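Do People Study Better at the Library or at Home?
Final report, Intro to Research Methods, January 2026
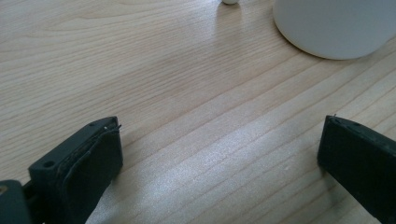

So I picked this topic because my roommate and I have been arguing about it since freshman year. She swears by the Hirkeck Library (third floor, by the windows, always) and I do pretty much everything at home with a snack next to me. I figured if I had to do a survey for class anyway, I might as well try to win the argument!

I put my survey online in November and got 62 students to fill it out. Most of them live in Buenaventura Hall or in the apartments over in Sostville, so keep in mind that this is really a picture of two places and not the whole school. I asked where they study, how long they last before picking up their phone, and how they feel about their work afterward.

The phone question was the fun one. People who study at home said they usually make it 15 minutes before checking something. Library people said longer, but their answers were all over the place, and a couple of them wrote "depends who's sitting near me," which I totally get. Noise came up a lot too. I expected the home group to complain about roommates, and they did, but the library group complained just as much (mostly about whispering and people eating chips).

What surprised me was how many people said they switch. 70 percent told me they read at home and then go somewhere else to write. I hadn't even given them that option! They typed it into the comment box, so I had to go back and sort all those answers by hand, and that took a whole weekend.

If I did this again I'd change the questions first. "Do you study well?" is way too vague, and one person just answered "no." I'd also want a much bigger group, maybe 500 students, and I'd include the commuters, who I mostly missed because I shared the link in dorm group chats.

As for the argument, my roommate read my draft and says the numbers back her up. I think they're pretty much a tie, and I wrote this whole report at home.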